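Kategorie: Strahlenschutz > Messgeräte > Anleitungen
Lesezeit: 2 Minuten

4. Dosisleistungsmessgerät Evis in Betrieb nehmen

Dieser Abschnitt gilt für Geräte mit Zählrohr Typ Yen. Für ältere Sonden aus Heeresbeständen siehe Anhang B.

1. Batteriefach öffnen, zwei Zellen einlegen, Polung beachten.
2. Sonde aufstecken und den Überwurfring handfest anziehen.

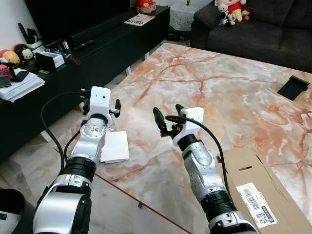

3. Taste EIN drei Sekunden halten. Der Selbsttest dauert 16 Sekunden. In dieser Zeit die Sonde nicht bewegen.

VORSICHT: Am Sondenanschluss liegt Hochspannung an. Den Stecker nur bei ausgeschaltetem Gerät lösen.

4. Nullrate messen. Das Gerät dazu auf eine feste Unterlage legen und Prüfstrahler entfernen. 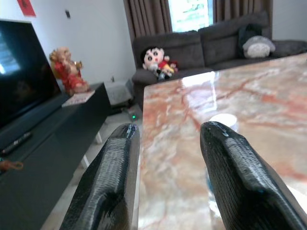 Abb. 2: Tischplatte aus poliertem Marmor

5. Im Menü KAL den Faktor 87 eingeben und mit OK bestätigen.

Hinweis: Der Messbereich endet bei 2.000 µSv/h. Darüber zeigt das Gerät OVER und gibt einen Dauerton aus. Den Bereich sofort verlassen.
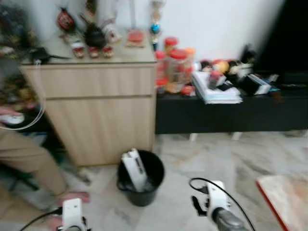

Wie oft muss die Nullrate neu gemessen werden?
Nach jedem Batteriewechsel und nach jedem Sondenwechsel, bei Lagerung im Fahrzeug zusätzlich einmal im Monat.

6. Alarmschwelle nach Einsatzbefehl einstellen.
7. Messwertspeicher löschen. Er fasst nahezu 2.000 Einträge; ist er voll, werden die ältesten überschrieben.

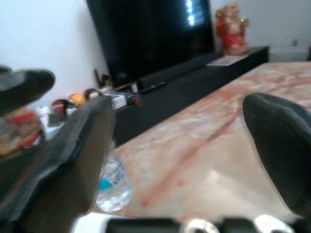
4.1 Gerät ausschalten und lagern

Taste AUS drücken, Sonde abnehmen, Schutzkappe aufsetzen. Bei längerer Lagerung die Zellen entnehmen.

Redaktion: Mathias Zwahlen | Kontakt | © Trasstead Messtechnik | Nach oben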